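October, after lunch, bench notes

OK, equipment planning. I have to hand in a shopping list for the disassembly cell by the end of the month and I keep putting it off, so I'm going to think it through here where everybody can poke holes in it. Please do write in the margins (in pencil, last time somebody used a Sharpie and it bled through to the gripper torque notes).

What we've got to work with: the Zunorthorpe money covers hardware but no wages and no software licenses. The Drandport money can go to either, but it runs out first, so anything with a long lead time should come out of Zunorthorpe and anything we can pick up off a shelf can wait for whatever's left in Drandport. I got this backwards in the spring and we ended up paying for cable ties out of the good pot. Not doing that again!

First item, donor machines. We need more desktops to practice on. Martinelli (the recycler out by the highway) will sell us office towers by the pallet, 50 to a pallet, mixed models, no hard drives guaranteed. I'd love to get 2 pallets but I have no idea where we'd put them. The hallway is already a problem. My vote is one pallet now, and we ask them to sort it so we get as many of the same case as they can manage. Mixed models sounds more realistic for the final demo, sure, but right now every new chassis means new poses for everything and I lose a whole afternoon to it. Let's be boring for a while.

Also, loose memory. Sticks wear out faster than I budgeted for. The edge contacts look fine, but the little notch gets chewed up and then the thing won't seat straight and I spend an hour blaming the arm. I want a box of 50 used modules, any capacity, don't care if they boot. Nobody needs to pay for tested ones. Dead RAM is perfect for us and it's priced like gravel.

Second item, grippers. This is where the real money goes. Fingers first: the ones we have are OK on memory and pretty bad on thin connectors. Grollach sells a fingertip set with swappable pads, 4 pairs in a kit, and I've been going back and forth on it for weeks. Pro: the pads are soft enough that I'd stop worrying about scuffing boards. Con: you can't print spares, so every torn pad is a purchase order, and you all know how long a purchase order takes in this building. I think I'd buy one kit, run it hard for a month, and keep printing our own in the meantime. If the Grollach pads last, fine, we get a second kit. If they don't, we've got a nice box of expensive rubber.

Note to self: ask whether the kit comes with the adapter plate or whether that's on a separate line in the quote. The quote says "mounting compatible" and I don't trust that word at all.

Third, fixtures. I go through a lot of filament and I never put it on the list because it feels like stationery. It isn't! Each time the plate changes I reprint the whole thing, and I change it constantly, because a slot is a hair too tight or a post is in the way of the wrist. Two things would help. One is just buying a proper amount of filament up front, all one color and one brand so the shrinkage is the same. The other is going modular, a base plate that stays put with blocks that bolt on. I sketched it on the back of the September page. More screws, less reprinting.

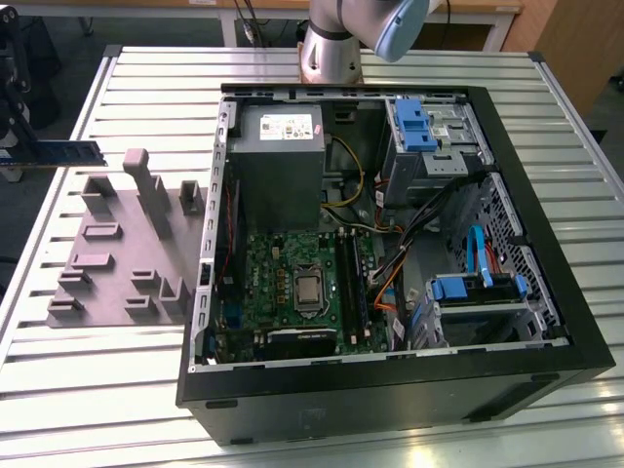 The modular base would also let us move the memory holders closer to the case without redoing the rest, and shave some travel off every cycle. I'd want threaded inserts for that, the brass kind, plus a decent soldering iron tip for setting them. Cheap, Drandport, done.

Fourth, and I can already hear the groaning, a second work table like the slatted aluminum one. I know. But everything we own is set up on the one table, and when I'm changing a fixture, all other work just stops. A second table with no arms on it at all would do. Just somewhere to build the next plate, check it by hand with a real tower, and carry it across when it's ready. Same slot spacing, please, or the bolts won't line up and we'll have bought ourselves a very nice lunch counter.

Things I left off on purpose: the fancy force sensor (want it, can't defend it yet), a third arm (no), and the tool changer. The tool changer I could be talked into. Unscrewing is still done by hand before a run and it's the dullest part of my day. But a changer plus a driver plus a bit holder would eat most of Zunorthorpe by itself, and then we'd have a lovely screwdriver and no computers to point it at.

So the order, as of this afternoon: pallet, RAM box, one Grollach kit, filament, inserts, table. Quotes still missing for the table and the pallet delivery. Martinelli wants to know if we have a loading dock. Do we have a loading dock? I'll go look before I call them back.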